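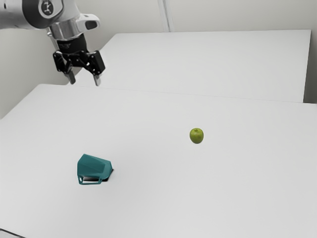
Arm over the white tables, gripper open.

Print this thread | E-mail this thread

Ghauri Hill repeats, anyone else doing these?

tirta_m
Did my second go at the Ghauri Hill repeats on Tuesday and my calves are wrecked. It's 465 steps from the parking lot to the water tank if you count the wooden ones at the top, and the plan says 4 times up with a walk back down. I got through three and then sort of shuffled the last one with a hand on the rail. Is everybody resting at the top or just turning around? I've got the Satisham tower climb in November and I've never raced stairs before, only flat 10Ks.

farker_dennis
Rest at the top! Take two minutes, more if you need it. I did Satisham last year and went out like an idiot, passed maybe a dozen people by floor ten and then every single one of them passed me back. Repeats with no rest just teach you to be slow on stairs.

LillaK
Gotta disagree with Dennis a little. If you're racing in a tower there's no rest, so at least one session a week should be one long steady effort. I do 1000 steps on the machine at the Ivstead gym, no hands, at a pace where I can still grumble at the TV. Boring as anything but my legs quit burning after a month of it.

farker_dennis
Machine steps are not real steps, Lilla, we've been over this. The stairs come down to meet you.

LillaK
And yet who beat who at Satisham :)

aiman_p
Question for both of you, rail or no rail? I pull on it the whole way, inside hand, and I think it saves my quads on the turns. A guy in my running club says it's cheating, which, whatever, it's in the rules that you can.

tirta_m
Ooh, I didn't know you could use it. That changes things. My arms are useless though.

yusri50
Use the rail. I'm over 50 with one bad knee and I'd never get to the top without it. Wear thin gloves too, mine came home with blisters the first year. And Tirta, go down slow on those repeats, it was the downs that messed up my knee and not the ups.

tirta_m
Thanks all. Going to try two minutes at the top next week and one of Lilla's long ones on the weekend, sorry Dennis.

farker_dennis
Traitor. See you at the parking lot, I'm usually there by 6:30.

Print this thread | E-mail this thread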